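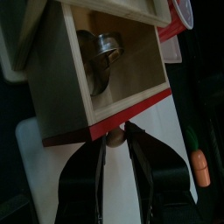
Storage for Small Tables: Project Report

Our group had to design a box for the shared tables at the Okberg study center, where desk space is tight. The limit was 50 dollars in materials. We compared ideas from nine students and looked at the Runum shelf for its proportions.
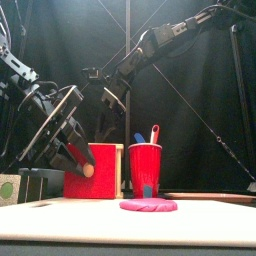
Felt was our choice for covering wood because it is cheap and easy to glue. A bright color also helps people find the box – the red front stands out well on a white tabletop, even next to a red cup. Edge strips were left as light wood. Sanding took longer than planned.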